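Sun 19 April

Quiet building today, which suits me. I came in to write up the grasp-timing work before it all blurs together in my head, and of course I ended up running more trials instead, so this is going to be a long one. Put the kettle on if you're reading it Monday.

Where we'd got to: the Sison policy (the plain one, trained on the March demonstrations) does the bedside tidy task pretty well when the tabletop is bare apart from the target object. It does noticeably worse when there's a second dark object close by. We'd all been blaming the vision side for this, me loudest of anyone, and I'd like it on record that I was wrong for most of March. The approach is fine. I went back through the failed runs one at a time with the wrist traces open next to them, and in most of them the arm gets to a perfectly good place above the object and then closes early. The fingers come together on the way down, they brush the top of the thing, and it skates off toward the rim. You can see it in the height trace as plain as anything once you've lined it up with the close command.

So the idea, which came out of the long lunch argument at Atstead and which I can't claim as mine, is to stop letting the policy decide the close in the same breath as the motion. The arm motion still comes out in chunks as before. The close gets its own small head, looking only at the last few wrist readings and the current picture, and it has to agree with itself on 2 consecutive ticks before anything happens. We've been calling it the hold gate. It's a very small change. I wrote it on Thursday evening, broke it on Friday and fixed it again this morning after finding I'd been feeding it the readings in reverse order (please, if you copy my loader, take the version in the Fusener folder and leave the old one alone).

Training was the same recipe for both arms of the comparison: 200 demonstrations, same split, same seed, nothing clever. I was tempted to add the newer Zevville demonstrations, as they're nicer and smoother than ours, but then I'd never know what had helped, and I've done that to myself before.

The setup for today was the telephone and remote layout, the one that has been giving us the most grief. The remote is the target. The phone is the distractor, and it's a good nasty one, being black where it matters and having that coiled cord wandering all over the tabletop. The policy has a real history of going for the cord. I varied the remote's angle and how near it lay to the rim, and between runs I put the phone back on its tape marks and left the cord to fall however it liked, on the theory that a real bedside table would do the same.

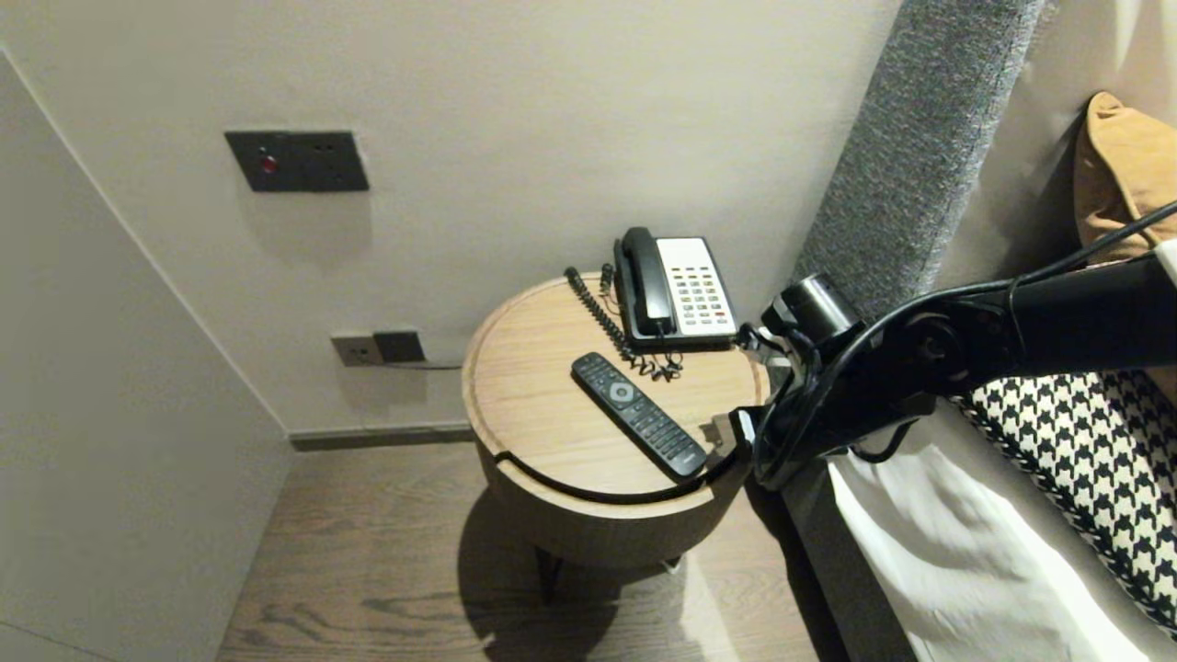
Why not just slow the whole arm down near the table?
We tried that first, and it does cut the early closes, but the arm then hesitates above the object and drifts sideways while it waits, so the grasp lands off center. Gating only the close leaves the approach at the speed it was demonstrated at.

Now the numbers, such as they are. I did 40 trials with each version on this layout, alternating in small blocks so that any change in the light through the afternoon would be shared out between them fairly. The gated version came out ahead by a margin that made me get up and walk down the corridor and back. The ungated one picked up the remote in just under half its runs, same as we've been seeing. The gated one managed almost 70 percent. I've left the raw sheet in the Fusener folder with a note against every failure, and I'd be glad if somebody with fresh eyes would go through my calls, particularly the ones where the remote lifted and then slipped. I counted those as failures for both versions. I think that's right but I was tired by the end and I may not have been perfectly even-handed.

What's left over in the gated failures is more interesting to me than the successes. Early closing has very nearly gone. In its place there's a new sort of trouble, where the gate holds out too long. The fingers get down around the remote, everything looks lovely, and the close head dithers between yes and no and never says yes twice running. Meanwhile the motion chunk runs out and the next one starts lifting away with nothing in hand. It looks terribly polite when it happens. I suspect it's the remote lying flat and being so thin, so that the wrist readings hardly change between "nearly there" and "there". A taller object would probably not show this at all, and I should test that before I say it to anyone outside the group.

Cord trouble hasn't gone away either. There were a few runs, in both versions, where a finger caught a loop of the coil on the way past. The gate does nothing for that and was never meant to. I stopped those runs by hand before the phone could move far and logged them separately as "snag", so they aren't muddled in with the grasp failures on the sheet. They do count against the success figure, so nobody should think I've quietly dropped them.

A few smaller things while I remember.

The rim on the table matters more than I'd thought. When the remote lies close to the edge, one fingertip can come down on the raised part and the arm reads that as contact. I had two good long stares at a trace before I understood what I was looking at. We should probably have a few demonstrations with the target right up against the rim, as the March set hardly has any.

The clock on the logging machine is off again. The traces line up with each other but not with the notes I typed by hand, so go by run number and ignore my times.

I kept the agreement window at its shortest because that was the first value I typed in, and it worked well enough that I got greedy and went straight to trials. It wants a proper sweep. My guess is that a longer window will make the dithering worse, and that a softer rule (say, a running average over a threshold) would be kinder than demanding agreement on consecutive ticks. I've stubbed that out in the code but haven't trained or run anything with it, so please don't use it yet, it will fall over the moment it meets a missing reading.

For the week: the softer rule first, then the same comparison on the mug layout, then more rim demonstrations if I can get the arm for a morning. I'd also like to send the Zevville people the hold gate as it stands and see whether it does anything for their drawer task, where they've described something that sounds an awful lot like our early close. I'll write to them once somebody has checked my sheet.

Arm is parked, power is off at the controller, and the tape marks are still down on the tabletop. Leave them there if you can, I'll want the same layout on Monday afternoon.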